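Yimyam README

Hi! Yimyam is my little pile of notes on what people bring to parties, written up as a dataset because I can't leave a spreadsheet alone. It has 74 dishes from two summers of cookouts, birthdays and one very long housewarming at Amparo Llorente's place.
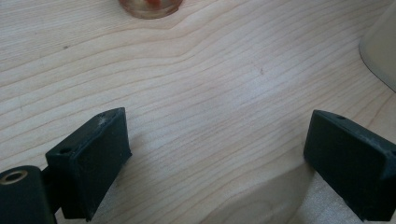
Each row is one dish: who brought it, hot or cold, and how much went home again. I typed most of them up on Saturday mornings with too much coffee. The "serving surface" column is free text, so pale wood with wavy grain and a few dark knots goes in as "light wood" — please don't get fancier than that. Potato salad has its own tag (you'll see why).

What's missing

Drinks, mostly. Svenja Rathjen kept a beer list until September and then lost it. Leftovers are eyeballed, and I'm a generous eyeballer!

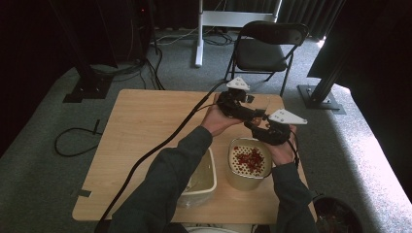

Using it

Open dishes.csv in anything. Blank cells mean I forgot to ask. If you reuse it, a hello would be lovely, and if you bring dip to something, send me a row — I only have two dips.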